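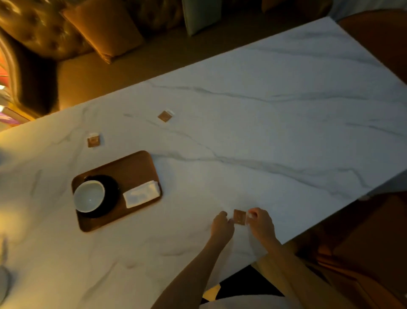

A small brown packet on a marble tabletop

How to start scoring cricket without believing everything you're told

Thu 12 October

Every club says scoring is easy to pick up. It isn't hard, but I'd be wary of anyone who says you can learn it over one tea interval. I've read plenty of guides that promise this, and most skip the bits that go wrong.

What you need
A scorebook, two pencils, a rubber and a seat with a clear view of both umpires. The Indstead app is popular in our league and does the adding up for you. I'd still keep a paper book. When the signal went at Rorbridge in April, the home side lost 3 overs and spent the evening guessing.

Before the first ball
Copy both teams from the team sheet, with initials. Ask who is opening the bowling and from which end. Write down the start time, even if you think you'll remember it.

During play
1. Put a dot in the bowler's box for a ball with no run, or the number of runs if the batter scores.
2. Enter the same runs against the batter.
3. Cross them off the running total.
4. Acknowledge every umpire's signal by raising your arm. Don't write down a four until you've seen it given.

Byes and leg byes go in extras and don't count against the bowler. Wides and no-balls do. People will shout otherwise from the boundary – ignore them and check your league's rules for how many runs each one is worth.

Checking your work
At the end of each over, agree the total with the other scorer. Some 300 balls in, a missing single is miserable to find. Batters' runs plus extras should match the total, and so should the bowlers' figures plus byes, leg byes and any penalty runs.

If somebody is close to 100, check their score before the applause starts. At Strand we once clapped a batter on 97, and he was out next ball.

Do you need a course?
Perhaps. The Nener scoring course runs for 3 evenings and the practice sheets are decent, though I'm not convinced the certificate matters for village cricket. Sit beside an experienced scorer for a match first, then decide.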